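4.3 Wochendosierer füllen und den Plan eintragen

Der Dosierer Betness hat 16 Fächer: je zwei für jeden Wochentag und zwei für die Reserve. Bevor Sie beginnen, waschen Sie die Hände und trocknen Sie sie gut ab. Die Tabletten sollen trocken in das Fach kommen.

1. Legen Sie alle Packungen bereit, auch die Vitamine und Mineralstoffe, welche Sie ohne Rezept gekauft haben.
2. Öffnen Sie den Deckel, indem Sie die graue Taste drücken und gleichzeitig nach hinten schieben.
3. Füllen Sie zuerst die Fächer für den Morgen, dann die für den Abend. Nehmen Sie immer nur eine Packung in die Hand und schließen Sie diese, bevor Sie die nächste öffnen.
4. Drücken Sie den Deckel zu, bis es zweimal klickt.

Hinweis: Brausetabletten und Weichkapseln gehören nicht in den Dosierer. Lassen Sie diese in der Originalpackung.

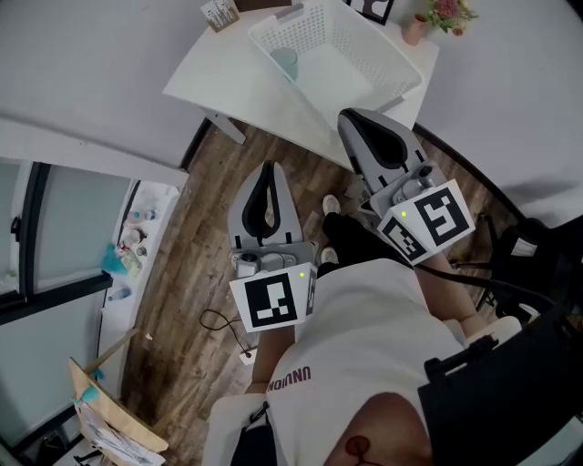 5. Schalten Sie das Gerät ein und wählen Sie im Menü den Punkt „Plan“.
6. Geben Sie den Code 2465 ein. Er gilt nur für die erste Anmeldung, danach müssen Sie einen eigenen Code wählen.
7. Tragen Sie für jedes Präparat den Namen, die Menge und die Uhrzeit ein. Bei Kombipräparaten genügt ein einziger Eintrag.
8. Bestätigen Sie mit „OK“. Das Gerät zeigt jetzt die nächste Einnahme an.

Achtung: Der Dosierer prüft keine Wechselwirkungen. Wenn Sie Blutverdünner oder Schilddrüsenhormone einnehmen, fragen Sie bitte in der Arztpraxis oder Apotheke, ob und mit welchem Abstand Sie ein Multivitamin nehmen dürfen. Eine vergessene Dosis darf nicht ohne Rücksprache doppelt genommen werden.

Achtung: Bewahren Sie das Gerät außerhalb der Reichweite von Kindern auf. Eisenhaltige Präparate können schon in kleiner Menge für Kinder gefährlich sein.

Erscheint die Meldung E 673, ist der Deckel nicht ganz geschlossen. Wiederholen Sie Schritt 4. Bleibt die Meldung stehen, lesen Sie weiter in Abschnitt 7.1. Ersatzdeckel bestellen Sie bei Jallavden unter der Artikelnummer 974.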